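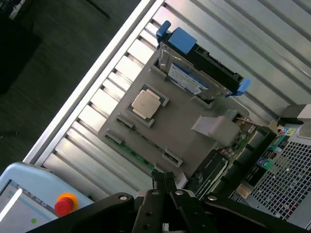 Processor, hard drive and memory module on a gray plate

Rehab Aide Jobs and Paid Certificates: Frequently Asked Questions

Answers by Leandro Huenchumán. I worked as an aide in two outpatient clinics, later did the hiring in one of them, and now answer mail from people who are thinking of paying for a course. I don't sell one. Rules differ from state to state, so check yours before you act on anything you read on this page.

What is a rehab aide?

An aide (or tech, the titles get mixed up all the time) keeps a therapy clinic running. You get patients to the right table, wipe down equipment, fetch bands and weights, change linens, answer the phone when the front desk is swamped, and stand close by when someone unsteady is walking. You don't evaluate anyone. You don't decide what exercises they do. If an ad says you will be "treating patients," either the person who wrote it was careless or the clinic is, and I would want to know which before the interview ended.

Is that the same as a physical therapist assistant?

No, and course sellers do well out of the confusion. An assistant has a degree from an approved program, passes an exam and holds a license or certification from the state. An aide is trained on the job. If you finish a short online course and someone tells you that you are now "an assistant," you have been told something false. Read the sales page again and look for the place where it switches from one word to the other.

Do I need a certificate to get hired?

In most clinics, no. One spring I went through 53 job ads for aides in my part of the state and wrote down what each one required. Nearly all wanted a high school diploma and a current CPR card. Several wanted a driver's license, for reasons they didn't give. A few said a certificate was "a plus." I called two of those. One manager couldn't name a certificate she would accept, and the other told me the line had been in the ad since before he started.

I can't promise your area is the same. Do your own count. It takes an evening, and it's better evidence than a testimonial.

What about the Senberg Rehab Aide Credential?

I get asked about this one more than any other. It costs $420, it is entirely online, and what you get for the money is a 193-page manual, some videos and a multiple-choice test you can retake as often as you like. I have read the manual. The chapters on body mechanics and infection control are decent. The chapter on career growth is mostly encouragement.

My trouble is with the word "nationally recognized" on the sales page. Recognized by whom? I wrote and asked, and was sent the sales page. If you're a nervous interviewer and want some vocabulary before you walk in, you could learn it from a used textbook for a lot less.

And the Ebihara Method workshop?

That one is a different animal. It's an in-person weekend on safe transfers – moving a person from bed to chair, chair to table, and so on – and it makes you practice on other people in the room, who are heavier and less cooperative than you expect. I think the practice is worth something. I don't think the name is. I've never had a hiring manager ask me about it, and the claim that it "cuts injuries" comes with no numbers I've been able to find. Ask whether your employer will pay. If the answer is no, that tells you how much the employer values it.

How long does on-the-job training last?

Clinics like to say two weeks. My own was three mornings of following someone, followed by a full schedule. A better clinic will write down which tasks you've been checked off on and who checked you. Ask to see that sheet in the interview. If they don't know what you mean, assume you'll be learning on the fly.

What does the work pay?

Less than people hope. I'm leaving dollar amounts off this page since they go stale and then get quoted back to me for years. Compare the hourly rate with what the grocery store and the warehouse nearest you are offering. In many places the clinic comes out behind, and you should know that going in. Some people take it anyway for the hours or the experience, and that can be a sensible choice if it's made with your eyes open.

Check the hours as well as the rate. "Up to 40 hours a week" is a phrase that can also mean 16. Ask what the last aide worked in a typical week, and whether you get sent home when patients cancel. 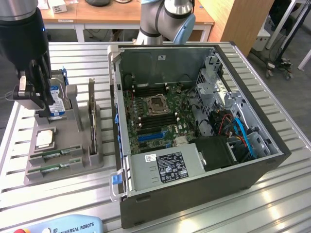 Hard drive in the gripper, with the parts fixture underneath

Will being an aide get me into therapist school?

It may help. Many programs ask for observation hours, and some will count paid hours while others want you to be strictly observing. The wording matters a great deal and it changes. Don't go by what a coworker did four years ago. Email the admissions office, get the answer in writing and keep it.

What I'd push back on is the idea that the job alone moves you up the list. Grades in the science courses still carry a lot of weight. I've watched good aides pick up extra shifts for the sake of the application and lose a whole letter grade in physiology over it.

Can I use the hours from Cleltau clinics?

People ask because Cleltau advertises a "Future Clinician Track" for its aides. As far as I can tell from the paperwork readers have sent me, the track is the regular aide job plus a monthly video call and a letter at the end. The letter is signed by the regional office. Most programs I know of want a signature from a licensed therapist who watched you work. Before you accept, ask by name which therapist will sign for your hours, and what happens if that person leaves. September seems to be when they do most of their hiring for it, if you're set on applying.

A recruiter told me aides are "in massive demand." True?

There are often plenty of openings. Openings and demand are two separate matters. A job that loses its people every eight months will be posted every eight months. When you interview, ask how many aides they've had in the past two years. A manager with nothing to hide can answer that without looking at the ceiling.

Is the job hard on the body?

Yes, more than the brochures let on. You're on your feet for the shift, you bend over low tables, and you catch people. Backs and wrists go first. Clinics that take this seriously have tables that raise and lower, gait belts hanging where you can reach them and a rule about when two people are needed. Look for the belts during your tour. If they're in a closet, they aren't being used much.

What should I refuse to do?

Anything that calls for clinical judgment. That includes changing an exercise, deciding a patient is ready for more weight, using ultrasound or electrical stimulation unless your state plainly allows it and a therapist has set it up, and writing in the chart in someone else's name. You may be asked in a friendly way, at 5:30 in the evening when everyone is behind. Say "Can you come check this with me?" and wait. If the answer is regularly no, start looking for another clinic.

What about billing? I'm just an aide.

Billing isn't your job, but your name can end up in it. If you spend an hour alone with a patient and you have reason to think it was billed as skilled therapy, that's a problem, and a bigger one than you should try to sort out by yourself. Keep your own notes of your shifts at home – times and tasks, never patient names.

Are job boards worth using?

Some. Sandico lists therapy support jobs and nothing else, so there's less junk to dig through, but it also lets course sellers place ads that look a lot like listings. If an "opening" asks for a card number, close the tab. I've had better luck sending people to clinics in person, mid-morning, with a one-page resume and the name of the clinic manager already looked up.

Should I do it at all?

I can't tell you that. If you want to find out whether you like being around people who hurt, are bored or are angry at their own knees, a few months as an aide will tell you faster than any quiz on a career site. Ask for a half-day shadow before you say yes. Most clinics will agree to it if you sign a privacy form.

Can you look over my course contract?

I'm not a lawyer and I won't pretend to be one. Send me the refund section if you like, with your personal details removed, and I'll tell you what I would have asked about. Replies are slow.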